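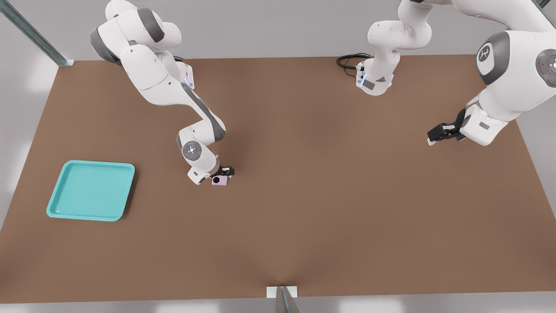 Friday, June 17, 2022

I have been making bread badly for years and I have finally, finally made a loaf of rye I'd give to another person. Two loaves, in fact, because the recipe makes 2 and I only own tins in pairs. I'm so happy about it that you're getting a whole post, crumbs and all.

Some background. When I lived over in Murkside there was a bakery at the bottom of my street that sold a dark, squashy rye with caraway in it, and I ate it most mornings with too much butter. Then I moved to Tully, where there is a perfectly nice bakery that does perfectly nice white rolls and a cheese twist I won't hear a word against, but no rye. You can get the sliced kind in the plastic packet at the grocery store. It tastes like a damp shelf.

So I decided to learn. My first try was back when I still thought rye dough should act like wheat dough, and I stood there kneading it and kneading it and waiting for it to go smooth and stretchy. It doesn't! It stays like wet cement the whole way through and sticks to your wrists. I kept adding flour until it stopped sticking and baked something you could have propped a garage door open with. I ate it anyway, toasted, over a week. My jaw got very strong.

What changed everything was the starter. I'd been using packet yeast, and there's nothing wrong with packet yeast, but the bread I missed had a real sour tang to it and I was never going to get there that way. A rye starter is just rye flour and water in a jar, and you feed it every day and throw some out. Mine did nothing for the first few days, then bubbled like mad and smelled like nail polish, then went flat and I nearly tipped it down the sink. I'm very glad I didn't. Give it more time than you think it needs. By the end of the second week it smelled like apples and yogurt and was climbing up the jar every afternoon.

The flour matters too, more than I wanted it to. I'd been buying whatever was cheapest, and then I tried the stoneground whole rye from Kundel, which comes in a plain paper sack and is gray and a little gritty between your fingers. Wow. The whole kitchen smelled different as soon as the water went in. It soaks up a lot more water than the cheap stuff, so if you switch flours partway through learning (as I did, naturally, the night before people were coming over) go slowly with the flour and look at the dough instead of the recipe.

My method now, such as it is:

Night before: mix a good spoonful of lively starter with some of the flour and enough warm water to make a thick paste. Cover it and leave it on the counter. Go to bed.

Morning: it should be puffy and cracked on top and smell sour in a nice way. Add the rest of the flour, the salt, a spoonful of molasses, a big pinch of caraway and more warm water. Altogether I use 558 grams of rye, an odd number that comes from me halving a recipe, changing my mind, and adding a bit back. It works, so I've stopped messing with it.

Stir it with a strong spoon. No kneading. I can't tell you how much I love that there's no kneading.

Scrape it into two greased tins, smooth the tops with a wet hand, and leave it somewhere warm until you see little pinholes on the surface. In my kitchen in June that's quick. In winter it took so long I went out, did my errands, came home and it still wasn't ready.

Then bake in a very hot oven for the first bit, turn it down, and give it 40 minutes more. Tip the loaves out and knock on the bottoms. I still feel silly doing this and I still do it every time.

And now the hard part: you have to wait. Rye cut on the same day is gummy and drags on the knife, and you'll think you've ruined it. Wrap it in a dish towel and leave it until the next day. The first time I managed this (I hid the bread in the cupboard over the fridge, where I need a step stool) I cut into it and the slice came away clean and dark with tiny even holes, and I may have yelled. The crust had softened, the sourness had come up, and with cold butter and a bit of salt it was so close to my old street that I had to sit down.

It keeps for days and days, too. The end of the last loaf went into soup as croutons, fried in butter with garlic, and those were so good I'm tempted to bake a loaf just for that.

Things I still haven't worked out: why one tin always rises higher than the other, whether it's worth buying a proper lidded pan, and how to stop the caraway from all ending up at one end. I've read that you can toast the seeds first, so that's on the list for the next batch. I'd also love to try the seeded version they sell at Grarnari, the one with sunflower and flax all the way through, but I've only had it once and I'm working from memory. If anyone bakes something like it, please tell me whether you soak the seeds overnight or throw them in dry. I've got half a sack of flour left and a free weekend.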